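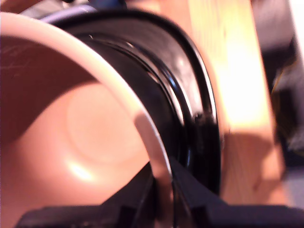
Research update: learning to handle crockery from a close view

The Manipulation Group at Pomthorpe has completed the first stage of its study on how robot arms can learn to handle household crockery using a view taken close to the gripper. The work is led by Dr Liudmyla Sydorenko, with Ruaridh Gunn and Lutfa Marikar.

Cups and mugs remain difficult for learned control methods. A glazed surface reflects light unevenly, and at short range the rim may fill much of the view while neighbouring objects are partly hidden. Many existing methods depend on a second, fixed view of the table. The group wished to establish how far a policy could be trained without one.

The method, named Stiltileck, is trained on demonstrations given by people. It learns two things together: the next movement of the gripper, and an estimate of where the rim lies in relation to the fingers. The second task is used only in training and adds nothing to the running time on the robot. The group collected 2,098 demonstrations for this stage, of which 421 were set aside for testing and took no part in training.

On the test set, the error in the predicted finger position fell by 29 per cent when the rim estimate was included. The gain was largest for mugs held at an angle, with the opening turned towards the gripper. For upright mugs the difference was small. Results were weaker where a dark object stood directly behind the mug, and Ms Marikar is now examining whether more varied backgrounds in the training set would help.

The figures reported so far concern predictions made on recorded demonstrations. Trials in which the policy controls the arm directly will begin in October, in cooperation with colleagues at Vivalby. Ciarán Coughlan will oversee the safety arrangements for these trials.

A technical report is in preparation. Members of other groups who wish to read the draft, or to propose objects for the next round of collection, are invited to write to Josiane Coste at the Pomthorpe research office.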